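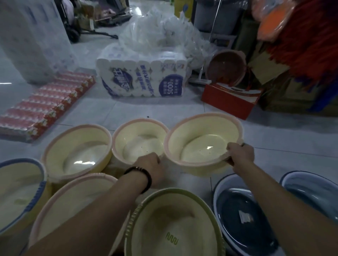 一个家到底需要几个脸盆

每隔一阵子，就有人在网上郑重其事地推荐“分盆”。洗脸一个，洗脚一个，洗内衣一个，洗袜子一个，洗菜洗水果各一个，有孩子的再加两个，有老人的再加一个。文章底下通常跟着购买链接，评论区里一片“受教了”。我对这套说法一直很怀疑，怀疑了好多年，家里的盆倒是一个没少买，这一点先承认，免得有人说我站着说话不腰疼。

我小时候住在外婆家，全家用两个搪瓷盆，一个洗脸，一个洗脚，盆底磕掉了瓷，露出黑铁皮，照样用。衣服在水池里搓，菜在锅里泡。那时候也没听说谁家因为盆不够分而出了什么毛病。当然，我不打算拿过去的日子来教训现在的人，过去很多事是凑合，凑合不值得歌颂。我只是想问一句，从两个盆到八个盆，中间多出来的那六个，究竟是卫生进步了，还是货架变长了？

小区门口的日用品店我常去，老板把盆一摞一摞放在地上，奶白色的，粉边、蓝边、绿边，大的套小的。你蹲下去挑，拿起这个，又觉得那个边好看一点。挑盆这件事有一种奇怪的吸引力，因为它便宜，便宜到不必动脑子。一件三百块的外套你会想三天，一个盆你想三十秒就拿走了，顺手再拿一个小的，心里说“总用得上”。我家阳台上叠着的那一堆，全是“总用得上”的结果。

颜色分类也是一门学问，据说粉的给女主人，蓝的给男主人，绿的给孩子。我照做过。头一个星期全家都很守规矩，第二个星期有人拿蓝盆泡了抹布，第三个星期粉盆里养着两根准备水培的葱。从此谁也说不清哪个盆干过什么，于是只好再买新的，重新分一遍。推荐“分盆”的文章从来不写第三个星期。

再说样子。近来流行仿搪瓷，奶白的盆身配一道深棕色的边，里头印个小图案，看上去很有旧时候的味道。

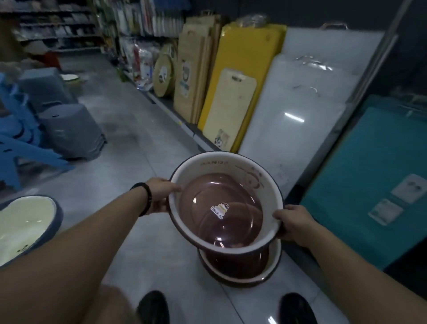
店里挑盆，奶白盆身配深棕边，里面还套着一个棕色的。

这种盆我不讨厌，甚至觉得比早些年那种大红大绿的耐看。可是“怀旧”两个字一贴上去，事情就有点滑稽。搪瓷盆的好处是结实，能直接放到炉子上烧水，缺点是沉，磕了会掉瓷。学它的样子，大抵只学了那道边。我们怀念的那个盆能用二十年，端着它从井边走到屋里，手上是有分量的。现在买一个像它的，过两年换花色，又买一个像别的什么的。真要怀旧，第一件事应该是少买。

我还怀疑“套装”。有个叫 Vitico 的家居铺子，把大中小三只盆捆在一起卖，说是“一家三口，各得其所”。我买回来才发现，大的塞不进洗衣机旁边那道缝，小的浅得接不住水，只有中号真正在干活。退是懒得退的，于是大盆装了换季的拖鞋，小盆装了晾衣夹。你要问我它们有没有用，有用。你要问我当初是不是为了装拖鞋和夹子才买的，我答不上来。

会有人反驳：盆才几个钱，何必上纲上线？这话有道理，所以我也不谈钱。我谈的是地方。城里人的卫生间，很多只够一个人转身，洗手池底下那一小块空地，比客厅里哪一块都金贵。八个盆就算能套起来，用的时候总要拿出来，拿出来就要晾，晾就要有地方靠着。靠墙的那几个过几天会滑下来，半夜“咣”一声，全家都醒。还有盆底那圈水垢，每多一个盆就多一圈，收纳文章里也不提由谁来刷。我家是我刷。

至于卫生，我愿意让一步。洗脚的和洗脸的分开，这个我赞成；病人用的单独放，这个也没得说；碰吃的东西的盆不要进卫生间，更是应该。这样数下来，三四个足够。再往上加，讲究的成分就淡了，剩下的多半是图个心安。袜子和内衣是不是非得各占一盆？我的看法是，盆用完好好冲干净、倒扣晾干，比多买一个管用。可惜“把盆刷干净”这五个字卖不出货，也写不成一篇推荐。

前些日子我下了决心清理阳台，把盆全部搬到地上摊开，裂了口子的扔掉，底下站不平的扔掉，颜色发黄但没坏的留下。留到最后是四个，其中一个还是房东当年留给我们的，边上有烫过的痕迹，丑得很，水倒是一滴不漏。那个丑盆现在每天洗菜，用得最勤。

清理完的第二天，我去店里买灯泡，路过地上那一圈新盆，还是停下来看了一会儿。有一个蓝边的，大小正好，深浅也合适，我端起来试了试，又放回去了。灯泡忘了买。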